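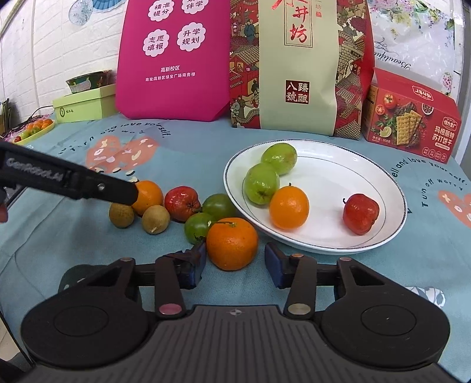
Hurkever sells task plans for people who record with hand-held grippers. You bring your own grippers. They send the plans, you upload the sessions, and a reviewer sends notes back. I paid $138 for the household set, which has 320 tasks, and used it for most of December.

The set I spent the most time with is table work, mainly moving fruit to and from a plate. Instructions are short and clear. Each task says what has to be on the table, where to start and what counts as finished. It leaves the background up to you, so I never had to clear the rest of the table or find a plain cloth. Setup took me 8 minutes once I knew the format.
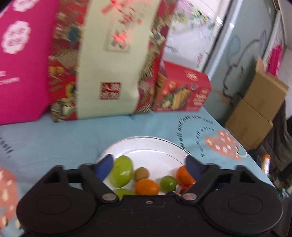

Task order is the weak part of the set. Small soft items come up early, before you have any feel for how hard to squeeze, and they are mixed in with bigger ones. A cherry tomato on the same plate as a large green fruit needs a different opening and a slower approach, and when another tomato is already up against the right finger there isn't much room to come in. The plan treats all of that as one task. I ended up splitting it myself.

Reviewer notes came back in 4 days. They were specific, mostly about closing too early, and I could use them. The upload page is slow and lost my place twice.

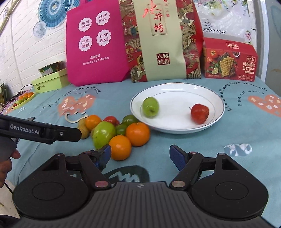 Iolanda Pacheco disagrees with me on the order. She did the same set and says the mixed plates were what made her slow down, and that she would have been bored with oranges alone. Her complaint is the two-person tasks, which give no hint about who should move first. I had the same trouble with those.

I'd buy the household set again at this price. I would skip the printed copy, as the pages don't lie flat.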